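Rarkthorpe Shared Workshop
Member Tips: Building and Using a Hand-Held Gripper for Cloth

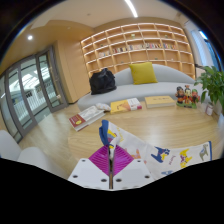
Ribbed magenta finger pads closed on a printed cloth, tabletop session.

The following guidance is provided to members who are building the Ekov hand-held gripper, either at the workshop bench or at home. It applies to the two-finger version with angled backing plates. Members working from the earlier Dredeo drawings should confirm hole positions before cutting or drilling any part.

Finger pads

Print the pads in a flexible material and keep the ribs facing inward. Ribbed pads hold folded cloth better than smooth ones, particularly at a hem, where several layers meet. Wipe the ribs with a damp cloth after each session. Lint collects between them and reduces grip well before it becomes visible.

Pads should be replaced as a pair. A new pad set against a worn one will pull the fabric to one side as the fingers close.

Backing plates

Each plate takes three fasteners. Start all of them by hand, bring the pads together, check that the tips meet evenly, and only then tighten. Members who tighten one plate completely before fitting the other generally find that they must begin again. Do not use thread-locking fluid on printed parts, as some types will crack the plastic.

Check the fasteners again after the first 200 closings. Some settling is normal in a new build.

Choosing a practice cloth

A light cloth with a bold print and a colored border is recommended. The print makes twisting and creasing easy to notice, and the border gives the operator a clear place to aim for. Plain white sheets are difficult to follow on a pale table. Very thick towels should be left until the builder is confident with the trigger.

The standard workshop cloth measures 39 inches on the long side. Pillowcases are a suitable substitute.

Picking up and folding

1. Spread the cloth and smooth it once with the hand.
2. Approach the edge slowly, with the fingers open slightly wider than the fold.
3. Close until the cloth is held, then stop. Further pressure strains the linkage.
4. Lift a few inches before moving sideways.
5. Lower the edge completely before opening the fingers.

If the cloth slips, reduce the speed of the lift before increasing the grip. If it slips repeatedly at the same point, inspect the ribs for wear.

Working at home

An ordinary table is adequate. Books and ornaments may remain along the far side, provided that the cloth can be spread without touching them. Allow an arm's length of clear floor behind the operator.

Spare parts

Pad sets and fastener packs are kept in drawer 11 beside the Ticona printer. Please record any item taken on the sheet inside the drawer. Plates are printed on request, and a matched pair requires roughly 33 grams of filament.

Page last revised May 13, 2023.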